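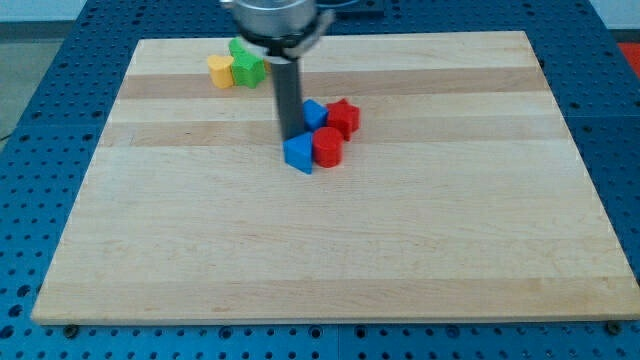

Ditstead Workshop Notebook
May 21, 2025
Posted by the bench two regular

Back at the blue perforated table today, with the maple board down as a work surface again. I've grown pretty fond of that board! The strips are all slightly different colours, and the two darker bands make handy lines to sort against (I keep meaning to rule proper ones in pencil and then I don't have the heart to).

Blocks are the toy set from Lemasell. The yellow one with the arched top and the two green ones went together up on the darker band, and the red star and the blue ones closer to the middle. My favourite is still the star, though it's a pain to stack anything on.

Board notes, before I forget: it had its last coat of oil in November, 100 mL of the Cestberg stuff, which was far too much. Next time half that, and wipe it off after 19 minutes. There are a few small marks on the pale half. I'm leaving them, sanding can wait.

Still to do: find the lid for the block tub, ask Güneş if they'll sell us a second board the same size, and move the spare clamps off the windowsill.

104 views · 2 comments · 3 shares

benchrat: Half is still heaps. I do two thin coats and it's fine.

mapleleaf_k: Please don't rule pencil lines on that board!!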